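Tagged: Manipulation, Data Collection, Short Papers

4.2 Thin packaging and the choice of grasp point

The rigid objects of Section 4.1 gave few difficulties, so we discuss here only the snack packets. A packet of this kind changes its shape when the jaws close, and the operator corrects the wrist without noticing it. We wanted to keep these corrections in the demonstrations – they are exactly what the policy must learn.

Each of the 6 operators worked with a pair of hand-held grippers at a table with a plastic tray and mixed packaged foods. No instruction was given on where to pinch. In the October recordings we labelled 56 grasps by hand. Of these, 19 were made at a sealed end of the packet and the others on the body. The policy trained on all grasps dropped fewer packets than the policy trained on body grasps only, but it was slower to close. We do not yet know if the difference comes from the grasp point or from the operator. Figure 2 shows a grasp at the lower end of a large packet.

Comments (2)

Radek Malý: Did you label the grasps from the wrist view only? Glossy film is hard to judge there.

Lucrezia Zuccaro: Yes, wrist view only. Unclear cases were labelled again by Gerardo Marino.
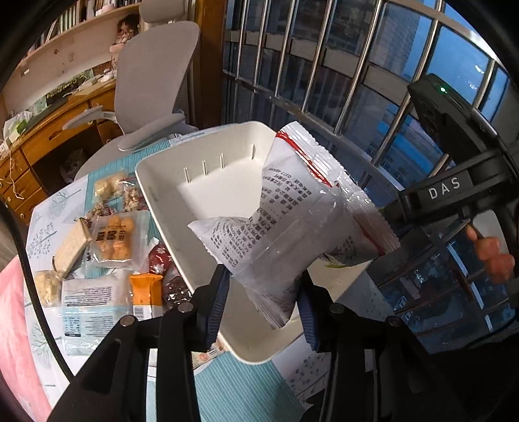
Figure 2. Large snack packet pinched between the two padded jaws, above the tray.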